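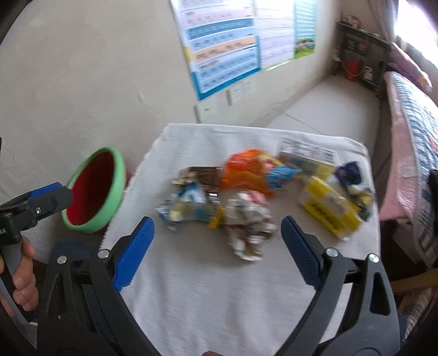 Right, tablecloths! I have 25 minutes and I could happily fill all of them with hems, but tonight is about creases and where they come from. Look at the white cloth on the opening slide, at the faint folds in it, more of them towards the bottom, and at how the fabric rounds off the right-hand corner where it hangs over the side. A corner like that is where you learn most about a cloth — how heavy it is, how tightly it was woven, whether it wants to drape or stand up by itself. (Pause. Let people feel the edge of whatever they have on their own table.)

Next: the Trornham linen cupboard. Lucienne Lebrun let me spend two whole days in it last February and I have hardly stopped talking about it. There are 76 cloths on the inventory, most of them damask, and the oldest have been folded along the same lines for so long that the threads have worn thin there. Pass round the Hrubý sample now. Hold it up to the light and you'll see the worn line straight away. Please don't refold it on the old crease!

Rolling versus folding. Go slowly here, people like to write this down. Roll onto a wide tube, right side out, with plain washed cotton between the layers. If you have to fold, fold in thirds one year and quarters the next. Perrine Baudry at Vonetcombe pads every fold with a sausage of old sheeting, and her cloths come out looking wonderful.

Ironing. Damp linen, hot iron, wrong side first, then the right side if you want the pattern to shine. Never iron a fold in before storing. Starch is for the day of the party and should be washed out afterwards (silverfish adore it).

Mention the Troris pattern book here if time allows. It has 2728 numbered designs and my favourite is a border of pea pods, tiny and a bit lopsided, that goes all the way round and then doesn't quite meet at the last corner. Show the tracing.

Questions. Someone always asks about red wine: cold water, quickly, and leave the salt in the kitchen. Samples back in the blue folder, please.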